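Hadurska trials written layouts for shared workbenches

The Hadurska workshop in Driltard has begun a trial of fixed bench layouts, replacing the open-table arrangement that had been in use since the building was fitted out. The change took effect in November and covers 30 benches on the ground floor. The upper floor, which is used for storage and drawing, is not included.

Under the old arrangement, users put down whatever surface protection they wanted and took it up again at the end of a session. Some used cardboard and others used nothing. An inspection of the bench tops in the spring listed 483 separate marks deep enough to catch a fingernail, most of them within arm's reach of the front edge. Bench tops in the rear row, where less cutting is done, were in better condition.

The new layout has a single work mat on each bench, taped along its edges to the table top. Small parts, lids and offcuts are kept on the mat while in use. Tools that are not in use go back to the wall rack. The area of bare wood outside the mat is to be left free for paperwork and for passing items between neighbours.

Sayaka Kamata, who drew up the layout, said the mat size was settled after trying three others. "The largest one covered nearly the whole bench and people treated it as the bench," she said. "Things were left at the far side and went on the floor when the next person moved a chair. With the smaller one, what you are working on stays in front of you."

The mats were cut from sheet supplied by Usmani, at a total cost of 2,310 including tape and delivery. The sum was met from the ordinary maintenance budget. Usmani has also supplied spare sheet, held in the store behind the goods entrance, from which replacement mats can be cut to the same pattern.

Tape was chosen over screws or clips after a short comparison. Screws would have meant drilling the table tops, and clips stood proud of the edge and snagged sleeves. Two widths of tape were tested. The narrow one lifted at the corners within a week; the wide one held, and came away from the wood without leaving a residue when it was warmed first.

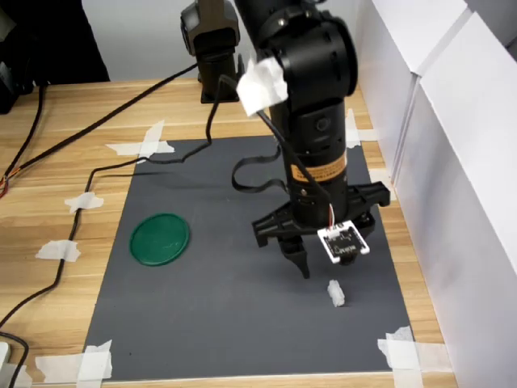
Colour was a minor point in the specification but took up a good part of the discussion. Bheki Mokgethi, who looks after the benches, had asked for a dark mat on the grounds that most of the items lost at Hadurska are small and pale: scraps of foam, ends of tape, plugs and spacers. On the dark grey finally adopted, a white piece of that sort stands out at once, and a larger flat item such as a green disc is just as easy to pick up by eye. The same white piece on the light wood of the table would be a good deal harder to find. A pale mat was tried on one bench and withdrawn.

Mokgethi said the clearing-up routine had been kept short on purpose. Users have five minutes at the end of a session to lift everything off the mat, sort it into the trays and wipe the surface with a damp cloth. Solvents are not to be used near the tape. Anything left on a mat after the session goes into the tray by the door and is kept there until the end of the month.

"The wiping is the part that gets skipped," he said. "Grit sits on the mat and the next flat thing that is slid across it gets scratched. I would sooner people left a lid behind than left the grit."

Not all users are in favour. Those working on long pieces have pointed out that the raised edge of the mat, though slight, is enough to tip a straight length of timber off level. They have been offered the two end benches, which will stay without mats for the length of the trial. A request for mats with printed grid lines was turned down on cost, but users may mark their own mat in chalk.

A similar scheme is being considered by Gestance, which shares the goods entrance with Hadurska and has benches of the same pattern. Its staff have borrowed one mat and a roll of the wide tape. Kamata said the cutting pattern would be passed on if they decided to go ahead – the only change needed would be to one corner, where the Gestance benches have a cable hole.

The bench tops at Hadurska will be inspected again when the trial ends, using the same method as in the spring. Until then, users who find a lifted corner are asked to report it at the desk and not to trim the tape themselves. Replacement mats can be collected from the store between 9 am and noon.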